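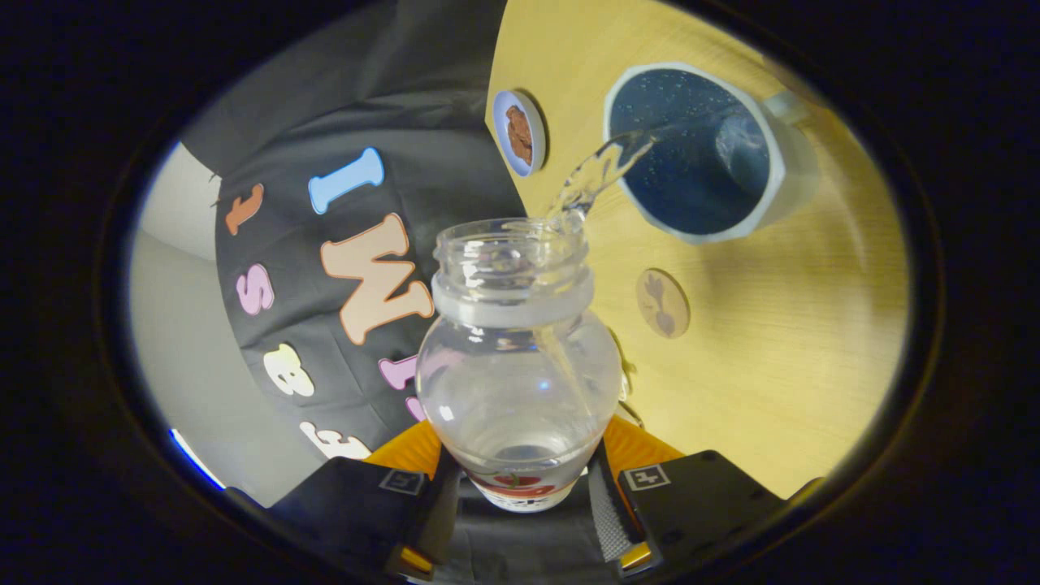 We reached Woldale after dark, with sixty miles of wet two-lane road behind us and one working wiper, and I was already in love with the place before I'd found the guesthouse. It sits at the bottom of a valley so steep that the streetlights look stacked on top of each other. Valdir Barros, who runs the guesthouse, gave us soup and a map he had drawn himself. At breakfast there was water poured from a round-bellied glass jar into mugs that were deep blue inside, and I drank three of them while Marcus argued for the early bus. He won.

The bus was for the open day at the old Sondum spring works, up on the ridge at 3,081 feet. The works opens its doors once a year, in November, and the rest of the time you get a locked gate and a nice view. Lyle Kapoor led our group. He started there as a teenager, washing bottles, and he walks fast and talks faster – I missed half of what he said about the pumps and enjoyed all of it!

The best part is the tunnel. You put on a helmet and follow the pipe 283 yards into the hill, bent over for the last stretch, and then the roof lifts and there's the spring, coming straight out of the rock with a noise like a crowd in another room. We all went quiet. Marcus, who complains in caves, asked if we could stay a bit longer.

After that came the bottling hall (cold, bring gloves) and a little room of old labels and delivery ledgers. One driver had written the weather in the margin every single day for years. "Fog. Fog. Fog. Mule unwell." I could have read those until closing.

We skipped the bus and walked down. Valdir's map says 566 steps, cut into the slope behind the chapel, and my knees believe him. Halfway there's a stall selling hot plum cake, and you should have two pieces.

Practical bits: the early bus leaves from outside the Kasprzak bakery and fills up, so get there before the bread does. The tour is free but you sign up at the gate. Wear boots. We stayed two nights in Woldale and I'd happily have stayed five – we never even made it to the lake.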